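Clikemetti 2 is out, and it plans grasps for the floppy stuff

ETLEY, October - I've been putting off writing this one until the installer behaved itself, and as of this morning it does. So, with a fair bit of relief: Clikemetti 2, the new version of our grasp planning software for small robot arms, is available to download from today.

If you've used the first version you'll know what it was good at (boxes, tubs, anything with a proper edge) and what made it sulk. Give it a length of cord or a folded cloth and it would hunt for a flat face, fail to find one and ask you to place the grasp by hand. We had a lot of emails about that. I answered most of them, so believe me, the message got through!

The new planner looks at the outline of the whole object from the wrist camera, works out which way it's lying and suggests a place to close the fingers across the narrow part. It also shows you its second and third choices, with a score next to each, and you can drag any of them about before you let the arm move. Everyone here at Ganditz has been throwing bits and bobs at it for months - rope, rings, cable offcuts, whatever was in the drawer. Our test set now stands at 351 objects, and the planner offered a grasp we were happy to run on 91 per cent of them without anyone touching the mouse.
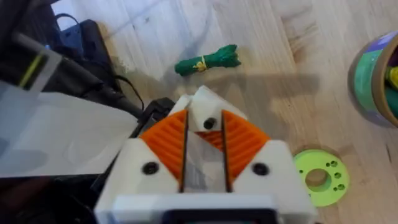
What else is new

Shadows. The old version quite often took the gripper's own shadow for part of the object, and with a dark green bundle of rope on a pale wooden surface you can see how that might happen. There's now a shadow step that runs before the outline is drawn. It's on by default and you can turn it off under Perception if your lighting is very even.

Holes. Flat rings and discs get their own mode, so the planner knows it can go for the rim or the centre hole. You pick which it should try first.

Finger profiles. You can load the shape of your own printed finger pads, and the planner will keep them out of the way of whatever is nearby. Loading one takes around 20 seconds on my rather tired laptop.

Logs you can read. Every plan is saved as plain text, with the reason each grasp was turned down. I'm more pleased about this than anything else on the list.

Clikemetti 2 works with the Dalsgaard arm controller straight away, and we're still testing the others. Very thin see-through things still trip it up, and we're working on that next.

The upgrade is free if you already have a licence, and your saved workspaces will open as they are. New users can try everything for a month before paying.

Contact: Ganditz press desk, Etley | © Ganditz, all rights reserved | Back to top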